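Lunov open day, Buzatu site
Posted by Karthikeyan Thevar
Filed under: Visits

Wed 19 March, doors at ten, and the car park was full by quarter past. The sign at the gate sent visitors left and the man standing under it sent us right. I had gone once before, in November, when the showroom was half built and smelled of sealant, and I came away thinking that Lunov is a company very good at printing brochures. I wanted to see if the kitchens had caught up.

The welcome talk told us that 2,168 people had signed up for the day. I don't believe they all came. There were enough of us to make the coffee run out before eleven, but that may say more about the coffee.

The first hall is all cupboards. I opened a great many doors and closed them again. The Henero range has a soft-close hinge that does what it should, and a handle set so near the edge that I caught a knuckle on it twice. A tall larder unit is down at 1,227 pounds without fitting. I asked what fitting would add and was given a card with a phone number on it.

The part I had been told not to miss was the tea corner, at the far end past the sinks. A slate-look worktop with pale veins, white walls on three sides, baskets hung up out of the way, and a tray to hold the mugs together. The claim on the leaflet is "a calmer start to the day". I read that line with the walls in front of me, white and covered in great black scribbled loops, and calm was a long way down the list of words that came to me.

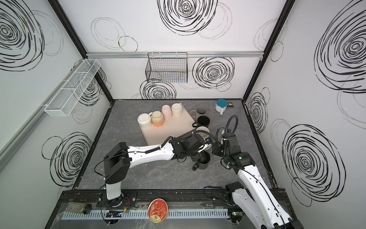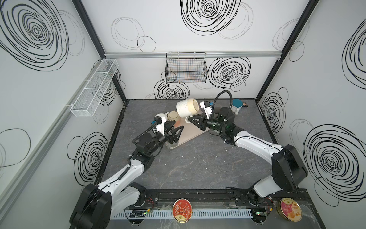
The mugs and their tray, Buzatu.

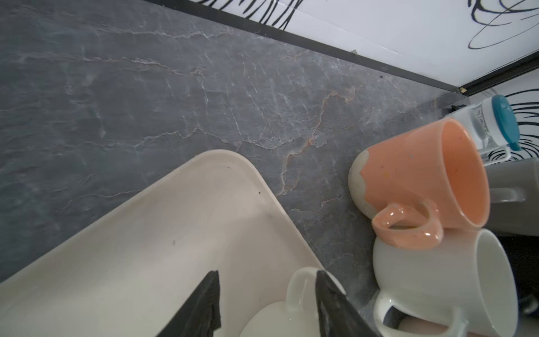
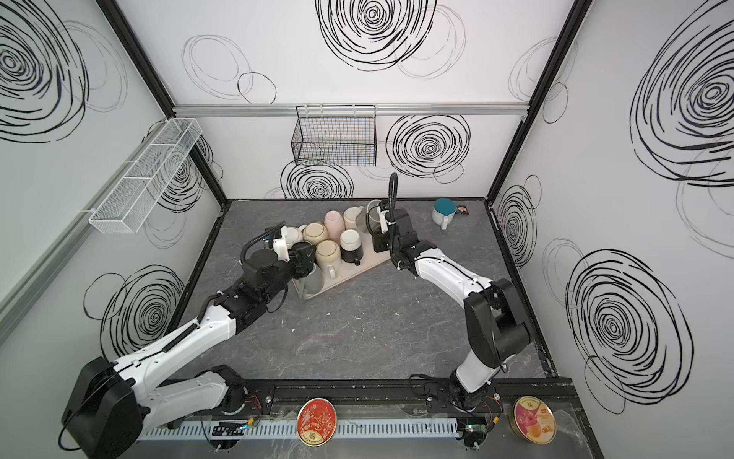

What bothers me about a tray for mugs is what bothers me about most tidy-kitchen ideas. It works for as long as you own the right number of mugs. At home we have the ones we bought, the ones we were given, one with a chip that I won't throw out, and a tall thing from a garden centre. Put a tray down and it fills up, and whatever doesn't fit goes beside it, and then you have a tray and a muddle where before you only had the muddle. Lunov's own corner had a mug with a teal lid standing off on its own near the back, so they have the same trouble as the rest of us.

I'm also against keeping mugs on their sides. Handles knock, and a pale glaze marks easily. Upside down I can live with, though I was brought up to dry the rims first.

The wall baskets I liked more than I meant to. There is a small black wire one on the back wall and a long white one with compartments on the left, and they keep the worktop clear, which in a kitchen the size of mine would be worth having. My doubt is what goes in them. Tea bags, fine. Spoons will slip through or poke out, depending on the spoon. And wire baskets gather grease and fluff in a way a shelf doesn't – my sister had one over her cooker and it ended up in the shed.

The worktop is handsome. I would want to see it after a year of tea rings before I said more than that. The leaflet gives it as Donisine, pattern 418, and promises that it "resists everyday life". I asked the woman at the desk what that meant for turmeric. She said she would find out, wrote it on the back of her hand, and to be fair to her I've had an email this morning saying a damp cloth and no bleach. It doesn't mention turmeric.

Lunch was a cheese roll in the marquee. The afternoon talk on lighting I left after twenty minutes, when the speaker reached his third slide of a sunset.

Getting there: the 513 bus stops outside the gate, but the last one back goes before the doors close, so check the time if you aren't driving. Entry was free. Parking was not, and the machine only takes coins.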